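Home Courses Handouts Glaze Library Contact
Filed under: Ceramics for Beginners / Week 6 / Surface and Colour

Speckles, and how to get them where you want them

Notes to go with the Sunday class at Danladi Studio. Bring these along with your apron, and something to drink your tea out of.

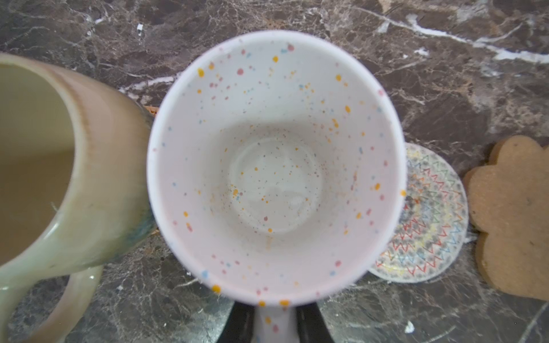
Meinrad Steiner wrote in after last term's handout to say that speckled glazes are a cheat, that any fool can shake a toothbrush at a pot, and that I ought to be teaching people to get one plain colour right first. Well, Meinrad, I did read it, twice, and I half agree with you. A plain white is much harder than it looks. But I've watched a lot of toothbrushes being shaken and I can tell you most of it ends up on the wall!

So, week six. The mug I want you to think about is the confetti sort: very pale white with a whisper of pink in it, and then dots of orange-yellow, dusty pink, light blue and grey, inside, with orange and pink out on the handle. Look at how the sizes change. The bigger round dots are up by the rim, and lower down inside it all goes fine and powdery and the flecks crowd together. If every dot were the same size it would look like wallpaper.

Three ways of doing it

1. Flicking. Stiff brush, slip the thickness of single cream, thumb across the bristles. You get fine flecks and hardly any control. Practise on newspaper until you're bored, then do it a few more times.

2. Dotting. A pin tool or the wrong end of a paintbrush, one dot at a time. Slow, but it's how you put a proper round dot right on a lip. Wipe the tip between colours or your blue will be mud by the fourth dot (mine always is).

3. Chips. Paint coloured slip on a plaster slab, let it dry, scrape it off and crumble it, then press the crumbs into soft clay. We'll leave this until next term, it makes a terrible mess and I've only got the one slab.

For the insides, do your flicking before the handle goes on. You can hold the mug up and turn it in one hand while you flick with the other. Then the handle gets dotted separately, lying on a board, and joined afterwards - and touched up where your fingers have been, which will be everywhere.

How thick should the rim be?

Everyone asks. Thin is nicer to drink from, and dots show up crisply on a clean thin edge. But a thick rounded rim suits a big heavy mug, the kind with a creamy glaze that goes off towards sage green. I wouldn't put confetti on one of those. The glaze is doing enough by itself, and all those colours would just argue with it. If you've made a chunky one this term, please come and see me about the green bucket.

Recipe bits and pieces

The white slip is the Hileser base, same as week four. For colour I use the Solon stains, and I mix 2 teaspoons of stain into a small yoghurt pot of slip, which is very unscientific but has served me well. The grey is only the leftovers stirred together. Sieve everything! Lumps clog the brush and then come off all at once in one big splat.

Last November's class got through 186 test tiles between them, and roughly 18 had a pink anyone liked. Pink is a nuisance. It fades under too thick a clear glaze, so go easy on the dipping - in, count to two, out.

For next time

One mug, handle on, leather hard, wrapped in plastic. Two tiles, one flicked and one dotted, with your name scratched on the back. Have a look at the old Nivevent catalogue on the shelf by the sink as well, page 21, where there's a lovely bowl with dots only on the foot.

Kiln goes on at half past four, so anything still on the bench by then waits a week.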